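Trunis P2 Peg Plugs, Blue, Bag of 200
Reviewed 12 Apr 2023

Peg plugs close off unused holes in panels, fixture plates and enclosure walls. We go through a lot of them at the Stoston shop, mostly in enclosures that come back for a layout change and leave with fewer openings than they arrived with. Rubber grommets do the same job but creep out of thin sheet. The Trunis P2 is a solid plastic plug with a square head and a straight shank, pushed in by hand and pulled out the same way.

The bag came from the Sultbridge warehouse with two short and none damaged. There is no insertion chart in the bag. The chart is on the back of the order sheet, so keep the sheet.

Fit
I checked 11 plugs against a go/no-go plate. All went in by thumb pressure. One was tight enough to need a second push. Molding flash was present on four of them, always at the parting line, and came off with a fingernail. Flash on the shank matters more than flash on the head, and three of the four had it on the shank. The Rimkutė plugs we used before had cleaner shanks but a softer head that rounded over after a few removals.
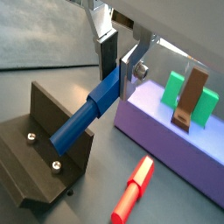
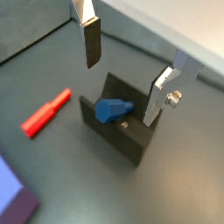

A blue peg (first photo) and a black U-shaped holder (second photo).

Removal
The square head is the best reason to buy these. It gives flat faces to grip, so pliers or a small clamp hold it without slipping. I put one plug through 800 insertions and removals in a steel plate with a deburred hole. The corners of the head stayed square. The shank lost its gloss and the hold got weaker, but the plug did not fall out when the plate was turned over and tapped. In a hole that had not been deburred, a second plug was scored badly enough by the end of a morning that I threw it out.

Heat and solvents
Isopropyl alcohol had no effect overnight. Acetone dulled the surface in minutes. I would not use these near a heater block or inside a cabinet with poor airflow. The order sheet gives no temperature limit, and an email to Trunis in this regard has not been answered.

Color
Blue only in this size. It shows up well against bare aluminum and gray paint, and poorly inside a blue cabinet.

Verdict
Good plug, average molding. Four out of five. Half a point would come back with a second color, and the other half with a clean shank. We have reordered two bags for delivery in May.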